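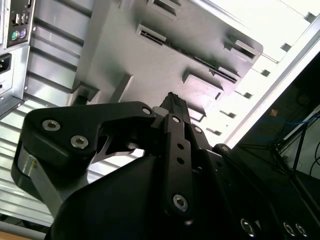 Code 372 : perte de préhension. Sur notre main Skurnetti, il tombe de préférence le mercredi, à l'approche d'une tôle. Commencez par l'arrêt d'urgence, le vrai, pas le bouton « pause » de l'écran. Regardez ensuite les vis à six pans creux du pouce : deux dans la partie large, à reprendre à la clé, sans héroïsme. Une vis desserrée, et la main tient la pièce comme on tient une promesse.

Relancez ensuite le cycle à vide, 7 fois, en vitesse réduite. Le code revient ? Refaites le zéro des doigts – menu Chisholm, page 162 du manuel, celle que tout le monde saute. Les bras restent hors de la cellule, même « juste une seconde ».

Temps de lecture : 1 min

Accueil | Tutoriels | Pannes | Contact

À lire aussi
Code 891 : le bras boude
Hukari ou Pretow : quel contrôleur ?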